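Workshop Tips for Small Product Launches: Samples, Cartons and Labels

Gramdale Bench Notes

These tips cover the physical side of bringing a small product to market from a garage, basement or rented unit. Pricing and advertising are handled on other pages. The assumption is a first run of 400 units or fewer, packed by hand, with a carton that has printed artwork on at least one face.

Freeze the sample before anything else

Pick one finished unit and call it the reference sample. Tag it with the date, the revision letter and the material lot, then put it in a lidded bin that does not leave the shop. All photography, carton sizing and copy should be checked against this unit. If the product changes, retire the sample and tag a new one. Two reference samples on the same shelf will cause an error sooner or later, usually in the dimensions printed on the box.

Keep a second unit for handling. It goes to meetings, gets passed around and comes back scratched. Mark it on the underside with paint pen.

Sizing the carton

Measure the product at its widest points with any straps, caps or cords in their packed position. Add the thickness of the insert on each side. Carton suppliers quote inside dimensions unless they say otherwise, so write "ID" next to every number on the order.

Cut a blank from plain corrugated before ordering printed stock. Score the folds with a dull butter knife or a bone folder against a steel rule; a sharp blade goes through the liner and the fold splits. Assemble the blank, load it, close it and shake it. Movement you can hear is too much.

For soft goods, let the product sit in the closed blank overnight and then check the panels for bulge. A bulged front panel makes flat artwork look cheap and will not stack on a retail shelf.

Proofing the artwork on the bench

Print the panels at 100 percent scale on ordinary paper, trim them and fix them to the blank with repositionable spray or double-sided tape. Look at the result from six feet away. The product name should be readable at that distance, and so should one line stating what the product is for. Any feature list can wait until the buyer picks up the box.

Check the following at reading distance:

Barcode is on a flat panel and clear of any fold.
Country of origin and contact address are present.
Nothing important falls under the tape line or the hang hole.
The revision letter on the artwork matches the tag on the reference sample.

Do not proof color from an office printer. Ask for a printed drawdown on the actual board. White ink and uncoated kraft are a poor match in most cases, and the first proof is the time to find out.

The Prodanholm carton we use for small tools went through five blanks before the artwork was released. Three of those were for a tuck flap that kept catching on the insert — a fault that never showed on screen.

Labels

Store label rolls flat, in a closed bag, away from the heater. Adhesive picks up dust along the roll edge and the first symptom is a label that lifts at one corner.

Wipe plastic parts with isopropyl alcohol and let them dry before labeling. Apply from the center outward with a plastic card. For repeat placement, make a simple jig from two strips of scrap wood screwed to a board at a right angle. Push the part into the corner, line the label up with a pencil mark, press. After 50 or so pieces the pencil mark will have worn off, so scribe it instead.

Run a test batch of ten and leave them on a windowsill over a Sunday. If any corner has lifted by Monday morning, change the adhesive grade before labeling the rest.

Setting up the packing line

Work in one direction. Right-handed packers generally do well moving left to right: flat cartons, product, insert, printed card, closing, outer shipper. Put each item at waist height and within one arm's reach. A hollow-core door on two sawhorses makes an adequate table and stores flat afterward.

Time the first dozen units and take the average. At 116 seconds per unit, a run of 400 comes to a little under 13 hours of packing, excluding breaks and restocking. Most people underestimate this and schedule the carrier pickup too early.

Stage the consumables the night before. Tape, spare blades, void fill and the printed cards should all be on the bench or directly beneath it.

Keeping the area clean

Cutting corrugated sheds more dust than expected. It sticks to clear film and to the adhesive side of tape, and it shows up under glossy lids. Do all cutting in a different part of the room, or finish all cutting the day before packing starts. Sweep toward the door, then collect with a dustpan.

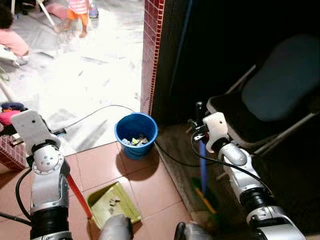 A long-handled pan saves bending if sweeping is done at every restock. Empty it into a lidded can. For the bench itself, use a damp microfiber cloth and skip compressed air, which only moves the dust onto finished cartons.

Keep drinks off the packing table. Cotton gloves are worth having for dark coated boxes and unnecessary for kraft.

Sending samples to buyers and press

Ship the retail carton inside a plain outer box with padding on all six faces. Include one printed sheet with the product name, the dimensions, the case quantity, the lead time and a contact. Leave the launch story for the follow-up call.

Number every sample and record where it went. A plain spreadsheet is sufficient. Columns: sample number, revision, recipient, ship date, return expected, notes.

Drop-test one packed sample from waist height onto concrete: one corner, three edges, six faces. Open it and inspect the product and the carton separately. A sound product in a crushed carton still counts as a failed test.

When to stop packing by hand

Past about 3,000 units a year, get a quote from a contract packer. Bring the reference sample, one finished carton and your timing sheet. Ask who supplies the tape and whether partial cases are charged as full.

Related pages: Cutting Foam Inserts Without a Hot Wire; Hang Tags and Eyelets; Storing Flat Cartons Through a Humid April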